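Please Let the Old Games Be Slow

By Christos Xenos
2020-01-31

My cousin Itzel Orozco bought the new version of Braltideo for her phone in the same week that I finished the original one for the third time. We compared our games at her mother's house. She had reached the lighthouse chapter in two evenings. For me, the first time, the lighthouse took a whole month of June, and I was a student with nothing else to do.

I am not angry about this. Itzel has a job and a small daughter, and she plays on the bus. But I want to write down why I think the studio, Ullance, made a mistake when it removed the walking from a game which was mostly walking.

In the original, there is no fast travel. If you forget the oil for the lamp in Esquivel, the port town, you go back to Esquivel. The road passes the same two farms and the same bridge, and the farmer says the same sentence. In the new version you touch the map and you are in the port. The farmer still has his sentence, but I asked Itzel what he says and she did not know there was a farmer.
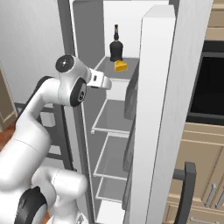
I learned that road very well. I knew where the rain started. I knew that the dog behind the second farm comes to the fence only at night, and I found this out because I forgot the oil twice. A designer put that dog there for people who forget things, and now almost no player will meet it.

The usual answer is that adults have no time. I have read this in every review, and my friend Heriberto Alvarado repeats it to me when we argue. He says that 52 hours for one story is disrespectful to the player. I understand him. Still, I notice that he has played 540 hours of a football game, one short match after another, and he does not feel disrespected. I think he has time. What he doesn't have is patience for being bored in the middle, and the phone version was made for this.

There is also the matter of the daily gifts. The new Braltideo gives you 2000 coins when you open it in the morning. In the old game, money was a real problem. The best coat costs 1448 coins, a strange number that I will remember when I am old, and I sold fish for it. When I finally wore the coat on the mountain, I took the long way so I could look at it more. Itzel got her coat before breakfast and changed it for another one the next day.

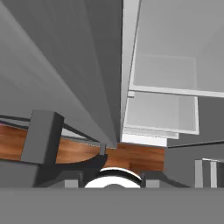

I should be fair here. Some changes are good. The letters are bigger, and you can save anywhere, so a parent can stop when the child wakes up. The translation is much better too. I learned a part of my English from the old one, and my teacher, Mrs. Medrano, had to correct many sentences that I believed were normal. I said "the night is arriving to us" for years.

And the fans who say that nothing should be touched are also wrong, in my opinion. The old fights were bad. You pressed one button and waited, and sometimes the enemy stood inside a wall. I don't miss this.
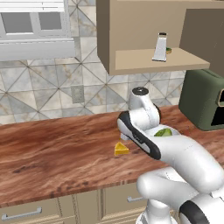

My wish is a small one. Put a choice in the menu. Ekwood, a smaller game with a smaller team, already does this: when you start, it asks if you want the roads or the map, and you can change your mind at any inn. I chose the roads, and Heriberto chose the map, and we could still talk about the same story afterwards. He even walked the last part, from the mill to the sea, and he complained to me the whole evening by message.

Ullance has said that a second update is coming. I hope someone there remembers the dog. Itzel has promised me that if they bring back the road, she will walk it once, from the port to the lighthouse, without looking at the map. I told her to forget the oil.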